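Open Day at the Eststead Dental Laboratory

January 22, 2018

Our practice sends its crowns, bridges and dentures out to be made, like most small offices do. For the past few years a good share of that work has gone to Csizmadia, the dental laboratory on the edge of Eststead. They opened the building to referring offices this month and four of us drove over after the morning patients were done.

The lab is in a low brick building behind the bus depot. Parking is on the street. We signed in, were given shoe covers and safety glasses, and joined a group of nine for the tour.

The first stop was receiving. Every case that arrives is opened, disinfected and given a number before it goes any further. The impression, the bite record and the paper slip from the dentist all travel together in one tray. The woman at the desk said the most common holdup is a slip with no shade written on it. A case like that sits on a shelf until someone reaches the office by phone. We have been guilty of this and have since changed our own checklist.

Next came the model room, where impressions are poured in stone. It is louder than I expected, mainly from the trimmers. The plaster dust is pulled off through hoses at each bench. More offices are sending digital scans now, and those skip this room and go straight to the design computers. The lab still takes both, and the staff did not push us toward one or the other. They did say that a poor scan causes the same trouble as a poor impression. If the edge of the prepared tooth is not clear, the technician has to guess where the crown should end.

The design room is quiet and a little dim. Technicians work at two screens each, one with the case and one with the opposing teeth. We watched a lower molar crown being drawn up. The software proposes a shape and the technician then spends several minutes changing it, mostly the contact points and the height of the cusps. After that the file goes to milling.

The mills were the part everyone wanted to see. A disk of zirconia is clamped in place and the crowns are cut from it, larger than their final size. They shrink in the furnace. The lab finished 593 units in May, its busiest month last year, and the manager said that was close to the limit for the machines they have. There is space marked out on the floor for another one – no date yet for when it arrives.

Dentures are made in a separate room at the back, and this was the part I enjoyed most. Very little of it is automated. The teeth are set in wax by hand, one at a time, and the wax is shaped around them to look like gums. One technician had a full upper set on the bench and showed us how a small turn of the two front teeth makes the smile look less even and more natural. She asks offices to send an old photograph of the patient when there is one. I had never thought to ask for that.

We finished in the ceramics room, where color is added. The benches face north and each has a daylight lamp. Matching a single front tooth is the hardest work they do, and for those cases the lab would like the patient to come in person. The visit takes half an hour and there is no charge. For our patients in Nirkidbridge it is a short trip, and we will start offering it.

Coffee and sandwiches were served upstairs in the meeting room. There was a short talk on Humumska, the case tracking program the lab is moving to this year. Offices will be able to log in and see which stage a case is at, and we should get fewer calls on both sides. It stores up to 600 open cases per account, far more than we would ever have. Training is online. The lab will keep the phone line open for anyone who prefers to call.

A few practical notes for other offices. Tours have to be booked ahead. Closed shoes are required, and the stairs to the meeting room are steep, with no elevator. Allow two hours if you want to ask questions at each stop.

Our own turnaround times are not changing. A standard crown is still two visits, and patients with a temporary crown should keep off sticky foods on that side until the second one. If a temporary comes loose, call the front desk and we will fit you in.
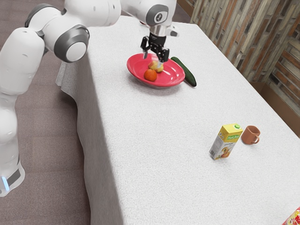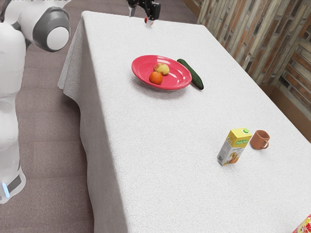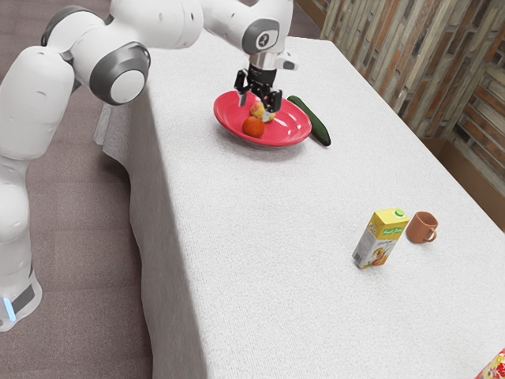

White robot at a table with a white tablecloth, three computer-rendered views.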